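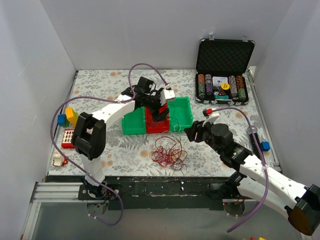
理线间的台面:印花台布,三格塑料盘,一团线。

Groneter 旧物整理处招聘短期线材整理员

家里有一个抽屉,拉开之后你会立刻把它推回去的,请继续往下读。我们这里等于把全城的这种抽屉倒在了一起。

Groneter 从七月开始接收居民和小公司送来的旧线材:充电线、网线、耳机线、音箱线、电源线,还有相当数量谁都说不出用途、但送来的人坚持说“肯定还有用”的线。目前登记在册的有937袋。登记的单位是袋,至于每袋里有多少根,解开之前没有办法知道,解开之后一般也没心情数了。

因此需要人手,名额10个,做到这批货清完为止。

一、工作内容

1. 领一袋线,倒在台面上,先看一会儿。新来的人喜欢抓住露在外面的线头就拉,拉完以后一个结变成三个结。请先看。

2. 把缠在一起的线解开。不用剪刀。剪刀锁在柜子里,需要填单子领,单子上有一栏“为什么”,大多数人填到那一栏就自己回去接着解了。

3. 解开的线理直、盘好、用扎带固定。扎带留一点余量,勒得太紧,下一位打开的人会记恨你。

4. 按类别放进对应的格子。分格盘放手边常见的小件和短线,长的、粗的另放收纳盒。放不进任何一类的,进“待议”。“待议”每天下班前必须议完,请不要把它当作第四种类别来经营。

5. 收工前清理台面,台布抖一抖再铺平。台布上印着枝叶和橙色小花,细小的零件落在花样上很难找,螺丝垫圈之类尤其会装成花蕊。我们讨论过换一块素色的,讨论到现在。

二、我们希望你

手稳,眼睛耐看细东西。

能坐着也能站着干活,一袋线解到一半不会去隔壁找人聊天。聊天可以,边解边聊。

认得常见的接头。认不全没有关系,墙边有对照表,表上没有的去问组长,组长也不认识的归“待议”。

对别人的收纳习惯保持克制。送来的袋子里偶尔会夹着别的东西,发票、橡皮筋、半包话梅都出现过。发票交前台,橡皮筋自用,话梅请扔掉。

没有经验要求。毛线织过、渔线解过、耳机在口袋里放过的,都算相关经历,可以写进申请里。

三、我们不太需要

自带“整理理念”的人。我们的理念是下午之前把这一袋弄完。

对每根线都要问一句它是否还让你心动的人。答案都是否,流程走不完。

四、待遇

日薪285元,按天结算,满一周发一次。午餐在楼下食堂,费用我们出,味道你自己承担。

每天工作六小时,中间休息两次。眼睛酸了可以随时抬头,抬头不扣钱。

试做一天,同样付薪。试做那天给的袋子是正常难度,没有特意挑过,以前有人怀疑我们挑过。

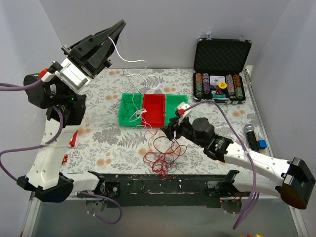
Purkcombe,2025年9月24日

以上是招聘启事的第一部分,贴出来以后收到不少来信,问得最多的几件事补充在下面,申请前请看完,可以替双方各省一封邮件。

工作地点在哪里?
Purkcombe 旧印刷厂二楼,从侧门上,正门通向另一家单位,他们已经给你们中的好几位指过路,态度还算客气。理线间有灰色的挡板把台面围起来,这样零件滚也滚不远。桌上的绿色收纳盒用来归类,请勿拿来放水杯和钥匙。

可以把不要的线带来吗?
可以,走居民登记,排队。员工没有优先权。曾有同事每天早上带一小袋来,晚上算作当天的工作量,这个办法现在行不通了。

可以把线带走吗?
不可以。包括那根你家里正好缺的。整理完成的线材统一交给 Rweyemamu 二手门市,能用的测试后上架,你可以去那边买,员工价和街坊价一样。

那根粉红色的线怎么总在台上?
粉色系的线软,爱绕在别的线上,理完一根还会来一根。看到它请从两头往中间松,别从中间挑。

解不开怎么办?
先放下,换一袋,过二十分钟再回来。还解不开,请旁边的人看一眼,通常他会说“这不是很简单吗”,然后和你一起坐到午饭时间。这种情况我们按两个人的正常工时计算。

需要自己带工具吗?
不需要。镊子、扎带、标签纸和标签笔都有。标签笔用完盖上笔帽,这句话已经写在墙上、门上和笔筒上了,现在也写在招聘启事里。

标签怎么写?
类别、长度、接头,三项写清楚就行,字迹要让另一个人看得懂。“黑的”“长的”“那种”不算类别。长度用卷尺量,量之前把线拉直,别拉伸。

年龄有限制吗?
满十八岁即可,上不封顶。目前做得最快的一位已经退休,她不希望我们透露方法,我们看了一个月也没看出来。

之后有没有长期的岗位?
有可能。Zemau 那边的仓库也在谈同类的活,他们存的主要是网线,颜色统一,长度也统一,听说每一根都打着一样的结。谈成了会优先问本批人员愿不愿意过去,不愿意也完全理解。

五、如何申请

写一封短信,投到旧印刷厂二楼侧门内的信箱,或者当面交给前台。信里请写明:

你的称呼和联系电话;
每周哪几天能来,至少三天;
惯用左手还是右手,方便安排座位,两个人胳膊肘老打架影响进度;
你解过的最难缠的一团东西,一两句话就够。

最后一项我们真的会看。上一轮有人写了四页,讲的是家里的圣诞灯串,写得很动人,可惜没有留电话。如果你正在读这份启事,请把电话补来。

简历可以附,也可以不附。证件照不用。推荐信也不用,除非推荐人愿意一起来。

收到信后一周内回复,通知试做时间。试做当天穿袖口收紧的衣服,长项链和带流苏的围巾放进储物柜,原因到台前坐下五分钟就会明白。

名额招满后启事会撤下。只要它还贴着,就说明袋子还在堆。

Groneter 旧物整理处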